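3.2 보관 용기와 시료 변질

용기 문제는 선행연구에서 거의 안 다룸. Azimi의 초기 보고 정도가 예외인데 거기서도 온도만 봤고 뚜껑 쪽 밀폐는 빠져 있다. 본 연구는 건조 허브 시료를 Findau 창고와 Zendden 매장 두 곳에서 받아 향 성분 손실을 비교. 시료당 400 g, 9월 입고분만 사용. 개봉 횟수는 매장 쪽 기록에 의존할 수 밖에 없었음.

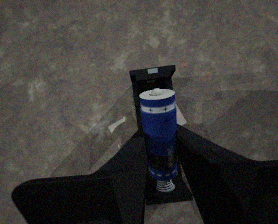
그림 2. 흰 뚜껑의 파란색 원통형 용기.

손실은 매장 시료에서 더 컸다. 예상대로. 다만 차이의 상당 부분은 개봉 빈도로 설명되고 용기 재질의 효과는 따로 떼어내기 어려움. Palamarchuk 방식의 보정을 적용해도 결과는 비슷했다. 습도는 두 곳 모두 기록이 중간에 끊겨서 분석에서 제외햇고, 남은 구간만으로는 계절 영향을 말할 수 없다.

관능평가는 별도. 평가자 간 편차가 커서 Cokel 척도로 다시 환산했으나 '풀 향' 항목은 여전히 불안정. 이 항목은 4장에서 따로 논의한다. 창고 시료 중 2건은 포장 손상으로 제외(부록 참조). 제외 전후의 평균 순위는 바뀌지 않았음.

3.3 추출 조건

용매는 에탄올로 통일. 추출 시간은 예비실험에서 정한 2시간을 그대로 썼다.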